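Section 2: Planning a Room in Zetov Home

Welcome to the fun part! By now you have Zetov Home installed and your first project open. In this section you'll set up a bare room, choose wall and floor finishes, and save the result so you can come back to it whenever a new idea strikes.

Before you start

Measure the real room first, and write everything down in one unit – mixing feet and inches with centimeters is the most common cause of walls that won't close.

1. Choose File, then New Room.
2. Type the length of each wall, working clockwise from the door.
3. Enter the ceiling height and press Close Outline. The outline turns green when all the walls meet.

Note: Older houses are rarely square. Our sample project, the Lendberg cottage, was built in 1932, and its longest wall is noticeably out of line. Turn off Snap to Right Angle if yours is the same.

Choosing finishes

4. Click a wall and open the Finishes tab.
5. Pick a material, then a color. You can type a paint code straight into the search box (try 3328, a lovely warm cream in the Gunawardena set).
6. Repeat for the floor. 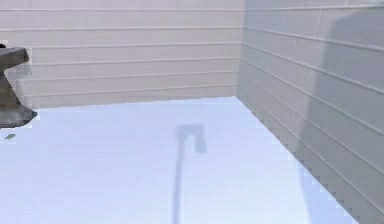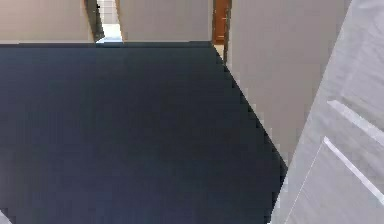 Now play with the finishes a little, as small changes in shade make a huge difference at this stage! Light colors bounce brightness around and suit small rooms, while deep ones give a room some weight. Horizontal boards like the ones on the pinkish-beige back wall draw the eye sideways, so they're great for a room that feels too narrow. If you love a dark slate blue, test it on one large flat surface first and look at it next to a very light gray before using it anywhere else.

7. Drag the Time of Day slider to see how your colors hold up from morning to evening.
8. Choose Save Version and give it a name you'll recognize, such as "February, cream walls".

Caution: Save Version doesn't save your measurements to the shared library. Use Publish Outline for that, or other people on the project will see the old walls.

Note: Preview mode runs faster with jagged edges. Set Edge Quality to High before you print.

Next, go to Section 3, Doors and Windows.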